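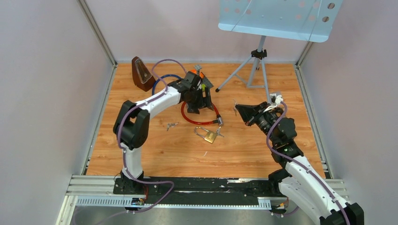

## Questions I keep getting about the gripper tests

**Why locks and keys?**
Because they're mean! A block is easy to hold, so every gripper looks good with it. A small flat key on a hard floor is another story. The brass padlock and the red coiled lock go in most weeks now, and I learn more from ten minutes with them than from a whole afternoon of blocks.

**Are both arms running the same gripper?**
Not always. I like to change one side and leave the other alone for a while (Manon Perron talked me into this, and she was right). Swap both and you have no clue which change helped.

**How many tries does each one get?**
50 per item, per gripper. We got to 181 on the keys with the old Gemeck fingers, only I kept changing the grip force halfway through, so please don't quote me on those.

**What do you write down?**
Did it pick the thing up, did it drop it, and did I have to step in. Roy Catterall wants timing too. I do timing when I remember.

**Do your cables get in the way?**
Oh yes. I run the purple ones along each arm and leave a loop, above the elbow on the left and near the wrist on the right, so nothing pulls tight. Too much loop and it snags on whatever's standing nearby, too little and the wrist can't turn all the way. I still fiddle with it before every run.

**Which controller do you like?**
I've used 2 so far, the Wistoneck and the Ovum. The Ovum feels smoother to me on slow moves, and the Wistoneck was so much easier to set up!! Ask me again in October.

**Can I send you something to try?**
Please do, as long as it fits in a shoebox and has no sharp edges. Put your name on it. I have 4 mystery items on my shelf already and would love to know who to thank.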